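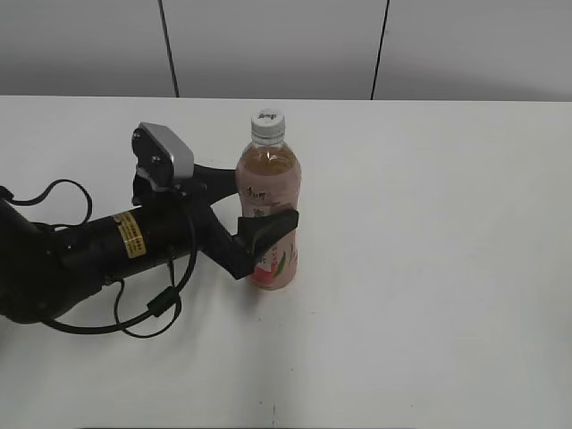 1. The easy bottle

I've been on nights at the Tullico bottle bench for two winters now, and I'll tell you straight off, the arm was never the one I worried about. I worried about me. It was twenty to four on 18th February, I'd had three coffees and half a pasty, and we were on trial 1634 of the tea run. White table, pink label, amber tea. You start to see it when you shut your eyes.

The job's simple enough – reach, hold, let go. It was the letting go that went wrong.

I gave it the release and the log said RELEASED, all cheerful, and the fingers stayed exactly where they were. I gave it again. RELEASED. Then the squeeze reading started creeping up, 47, then a good bit more, and I did what you're told never to do on day one at Osesdale. I leaned in to have a look.
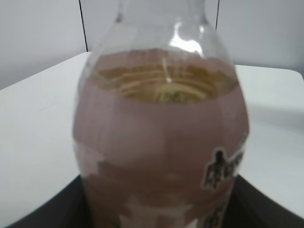
2. What the wrist saw

So there I was with my nose past the yellow line, and on the monitor next to me was the wrist view, nothing but bottle, big and pink and blurry. And I thought, I could just pull it out. My hand was up and everything!

Then the plastic creaked. Such a small noise, like somebody shifting in a chair. I hit the red button so hard I bent my thumb back, and then I sat on the floor for a bit.

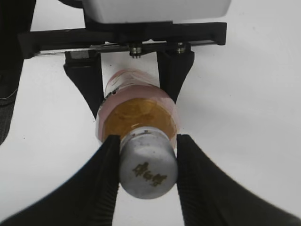 3. Writing it up

The form wants one cause per box. I put "stuck release, fault 425" in the first and left the second blank for ages, listening to the vending machine hum. In the end I wrote "operator reached past line" and signed it before I could talk myself round.

Tesside rang at six to ask if the bottle was all right.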